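Suturing Robot Trials Halted After Wrist Fault

Carrasco has stopped work on its automated suturing trials at the Omosach surgical training lab after an instrument wrist failed to respond to a stop command on Sunday. No one was hurt. The sessions use practice tissue, and no patients are involved in the program.

According to a notice sent to partner labs, the fault came late in the afternoon during a routine run of interrupted stitches. The operator released the pedal, which should hold the instrument in place. The wrist kept turning for almost 5 seconds before the backup brake cut in. 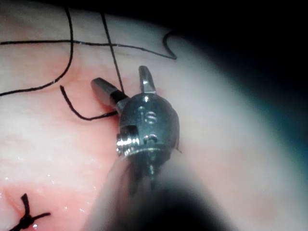

Five seconds is a very long time with a needle in the jaws, Gotora commented under the lab's online notice, asking why the brake did not act at once. The lab replied that the brake waits for two missed signals in a row before it engages, and that the delay should still have been far shorter.

Engineers looked first at the drive cables, which stretch with use and have caused jerky motion before. Those were within limits. Attention has since moved to the control software, called Sorkero, which was updated in January. The update changed how the system handles a command that arrives while a knot is being tied. Under the new version, the arm may try to finish its current motion before it checks for a stop.
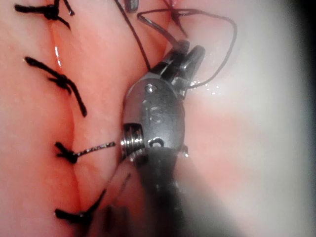 Tying practice at the Omosach lab, with black suture knots along the seam.

The lab said three similar delays were found when staff went back through the motion logs. All were shorter than the one on Sunday and had not been noticed at the time. None of them set off an alarm, a gap that Carrasco says it will also fix.

Both of the lab's suturing stations have been returned to the earlier software. They can be used by hand for teaching, but the automatic mode is locked. Instruments from the affected station have been bagged and sent out for inspection, along with the foot pedal and its cable. 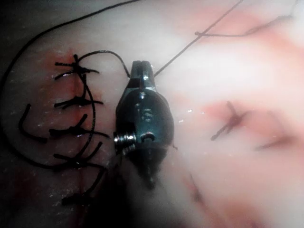

What Happens Next

Carrasco plans to run the old and new software side by side on a bench rig with no needle fitted. Partner labs that installed the January update have been told to switch off automatic mode and send in their logs. Labs on the older version can carry on, but are asked to test the pedal stop before each session.

No date has been set for the trials to resume. A written report on the fault will go to partner labs first and will then be posted on the Omosach lab's website.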